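Opinion > Columns > Household

Stop Selling Me the Dozen

By Rawiri Hapeta
31 March 2026

My mother kept a notebook of what things cost. She wrote in pencil, and she trusted no shop that had a band playing outside it. I thought of her last week at the Matatport market hall, standing in front of a sign that said FAMILY VALUE PACK above a sack of onions the size of a toddler.

I live with one other person. We like onions. We don't like them enough to raise a sack of them to adulthood.

My complaint is a small one, and I have been making it at dinner for long enough that my wife suggested I try the newspaper. Food is sold in amounts that suit the people selling it. Bread comes in a loaf that two people can finish if they treat it as a job. Celery comes in a bunch, and I have never met a recipe that wanted more than two sticks. Parsley is sold by the shrub. You buy all of it, you use the part you came for, and the rest goes into the bottom drawer of the fridge, where it becomes a liquid.

The stores will tell you that buying big saves money, and on paper it does. At the Horavent on Quay Road, a small jar of tahini costs a good deal more per spoonful than the large one. So I bought the large one. That was in September. It has since separated into an oil and a kind of grout, and I have eaten perhaps a quarter of it, which makes it the most expensive tahini I have ever owned. My mother would have put that in the notebook and underlined it.

For 81 days this winter I kept a notebook of my own. I wrote down everything we threw out that had once been food. I won't print the whole list, as some of it reflects on me personally, but it ran to 199 entries. Hardly any were things we disliked. They were the second half of something: half a cabbage, half a tub of sour cream, the back end of a cucumber gone soft as a sock. I made one entry for a lime that I had no memory of buying and that may have come with the house.

Now, I know the answer to this. Plan your meals. People who plan their meals have told me so, at length, and they have lovely refrigerators. But I notice that planning always means arranging my week so that it fits the package. Monday's cabbage becomes the next night's cabbage and then a soup. I am sixty-eight years old, and I would like my dinner to be decided by what I feel like eating and not by a vegetable with seniority.

Loose produce used to be the rule. At Tamuno's, the grocer where I had my first job, you asked for three carrots and were handed three carrots, and the man didn't look at you as though you had walked in to borrow money. Eggs were sold by the each. You brought your own carton or you carried them home in your hat – I saw this done, and it worked about as well as you'd think.

Eggs are the one case where I will grant the packers something. An egg keeps, it comes in its own wrapper, and a tray of them in the fridge has never made me feel guilty. If every food behaved like an egg I would have no column.
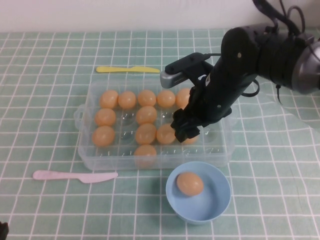 Eggs in a clear plastic tray.

Even so, try buying four. I asked at Orka, where I have shopped since it opened, and the young woman at the register was very kind about it. She said the system wouldn't know what to do. I said that I wouldn't know what to do with eighteen, and we looked at each other for a while with real sympathy. I took the eighteen.

What I want is modest. Put a scale back in the produce aisle and let people use it. Sell half a loaf, and charge a little more than half the price if you must; I'll pay it and still come out ahead of the tahini. Let a person tear two sticks off the celery without glancing over a shoulder. There are plenty of us in this town living in ones and twos, and our money is as good as a family's, even if there are fewer of us chewing.

In the meantime, there is most of a sack of onions on my back porch. I know what I said. They were 40 cents cheaper by the pound. If you live near the harbor end and have a bag, come by before dark and knock loudly.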